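The copyist's turn

At the Bista gallery in Fliralbridge, the wall text says Cengiz Güneş is "in dialogue" with the seventeenth century. I have grown wary of that phrase. Dialogue needs two speakers, and one of them has been dead for a very long time.

The show, called Lemma, fills 7 rooms with 74 paintings, nearly all made after Dutch still lifes that Güneş knows from books. A lemon half peeled, a tipped glass, a cloth pushed to one side. He paints each subject again and again, changing the light a little every time, and hangs the results in long rows. The curator, Ehsan Shahbazi, calls this "an argument about looking". I'd have liked to hear what the argument was.

Some of it is very good. The row of grapes in the second room, entitled Uva, is worth the train fare on its own. Güneş understands bloom, that dull film on the skin of the fruit, and he gets it with thin grey paint dragged over blue while the blue is still tacky. By the fifth canvas the grapes have almost gone and only the greyness is left. I went back to it twice.

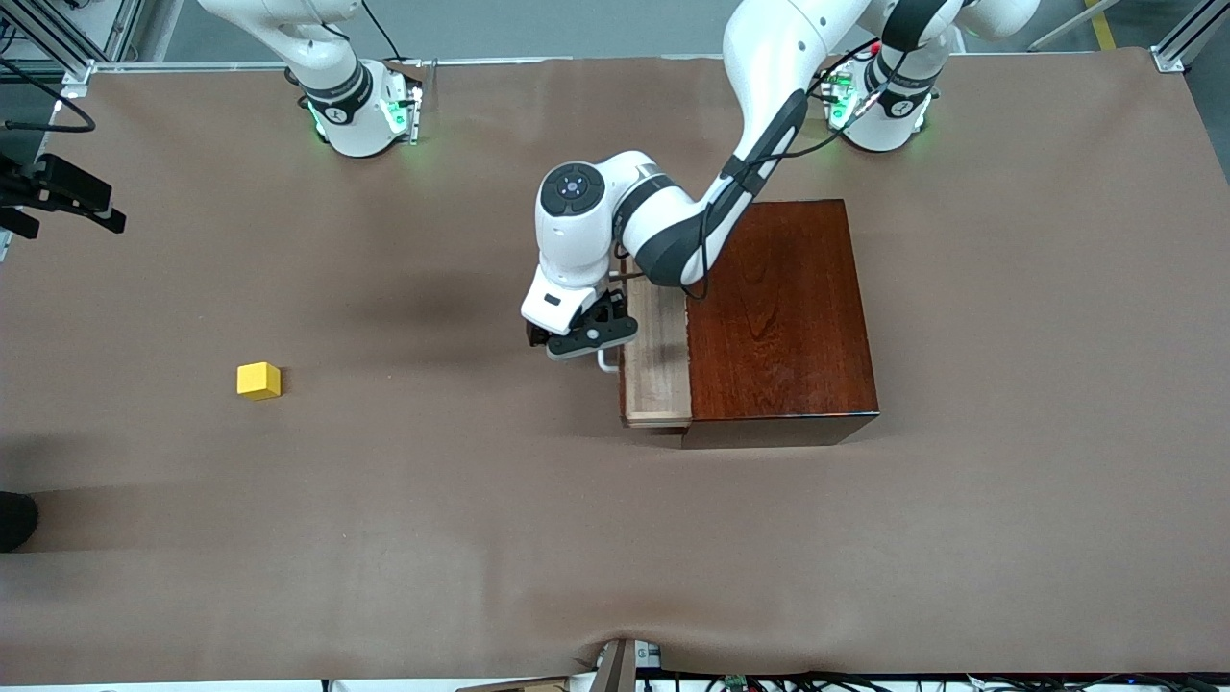
Page 25

The trouble starts when the gallery tries to tell us why any of this matters. Each room has a long text, and each text makes a larger claim than the last. We read that Güneş has "overturned the idea of the original". Has he? Painters were copying one another in workshops long before anyone thought it was daring, and plenty of buyers were glad of a decent second version. A copy used to be how you learned the job. It could also be how you paid the rent.

Shahbazi is a thoughtful man and took my doubts politely. "People come in thinking they know these pictures," he told me. "After the third room they aren't so sure." Perhaps. On the morning I went, most of them seemed quite sure, and were heading for the café.

What I missed was a single older painting. The gallery says loans were too costly, and I believe it, but a show about copying with nothing to compare the copies to asks us to take a great deal on trust. The catalogue, printed in an edition of 1,000, gets round this with small reproductions at the back. They are too dark to be of use.

Güneş himself says less than his supporters do. In the one interview in the catalogue he is asked what drew him to the lemon. "It keeps still," he says, and then talks at length about primer.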